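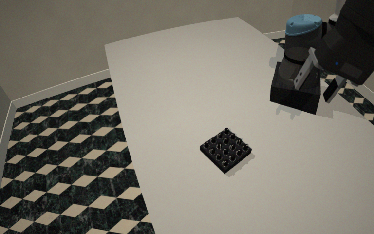
4.2 Brick task under the Tritberg kit

We ran the kit as shipped, Bratus controller, no retuning. One object only here, the dark square piece with a four-by-four grid of studs, grasped from the bare table in simulation. Budget was 200 trials per setting, 2 settings (wide and narrow start pose). Default finger gains throughout. The vendor's guide gives a start height of 33 mm, we kept that.
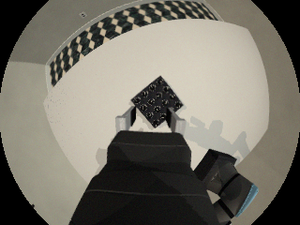

Figure 3. Studded piece between the gripper fingers, one corner towards the far edge of the table.

Set-up was quick, the docs less so. Miyazaki had to write the reset script himself as the one supplied expects the older Huanca scene format. Contact settings sit in a seperate file, easy to miss. Logs from all runs, incuding the discarded ones, come to 1,046 files and are kept with the scene. Licence terms per seat, see Section 6. Stacking not tried yet, Cheng has that in hand.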